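About Stukaline

We are a small company that gathers examples for machines that learn. If you have ever taught a child to set a table, you already know most of what we do. You show them, and then you show them again with different plates, and somewhere along the way they start to get the idea. Our customers build the learning part. We supply the showing, and we have come to believe that good showing is a craft of its own and deserves a company that cares about very little else.

Stukaline opened its doors in February with 2 robot stations and a kitchen table we had brought from home. We are still fond of that table, although it has since been retired to the lunch room, where it does very well.

What we do all day

A person guides the two arms through a task from start to finish while the cameras and the joint readings are recorded together. One such run is what we call an example. Between runs we change things a little — a tool turned the other way, a roll laid a bit farther over — so that the system on the receiving end doesn't learn one tabletop by heart. Most of our tasks are household or workshop chores: sorting, putting away, opening and closing, packing small tools back into a roll.

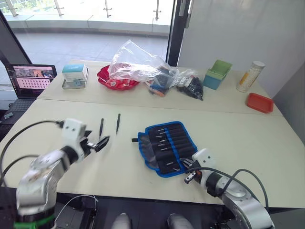 Our projects

Allow is our longest-running collection and the one most visitors ask to hear about. It is all small hand tools and the soft things people keep them in. Soft things are hard for robots. Fabric shifts when you push on it, an elastic slot gives a little and then doesn't, and a thin tool can end up pointing anywhere but where you wanted it. The Allow set now holds 577 finished examples, every one of them watched from beginning to end by a person other than the one who recorded it. We keep the runs where the first try missed and the second one worked, with a note saying so, as our customers tell us they learn a great deal from those.

Đồng is newer, and it covers kitchen work: bowls, lids, trays, and bags in all their crinkly variety. We are taking our time with it. Clear plastic has turned out to be every bit as troublesome as we were warned, and we would sooner send out a small set we are proud of than a big one we have to apologize for.

How we work

We like daylight, and we like a table with a few ordinary things left standing on it. Homes and workshops are seldom tidy, and a system that has only ever seen a bare surface gets a rude surprise the first time it meets a bag of odds and ends at the back of the bench.

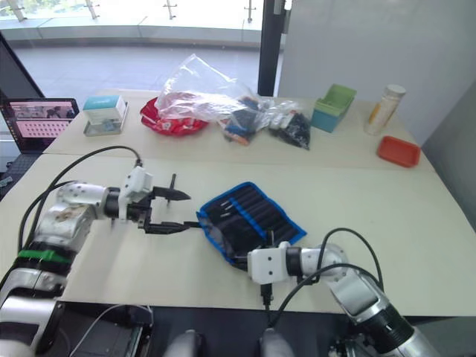
Both grippers at work around the open tool pouch, with bags, boxes and a laptop toward the back.

New operators spend 3 weeks practicing before any of their runs go into a set. It is slow, pleasant work that suits patient people. We have had good luck with knitters, piano teachers and one retired watch repairer, and we don't ask for a background in computers. Shifts are short, with plenty of breaks, as tired hands make jerky motions and jerky motions get passed along to the machine.

Where to find us

Our workroom is in Nilterham, up the stairs and through the glass door on the left. Visitors are welcome if you write ahead, and if we are between runs we are usually glad to let you try the controls for yourself. Do allow a little time for it — people who stop by for ten minutes tend to stay the afternoon.

Page last updated October 16, 2018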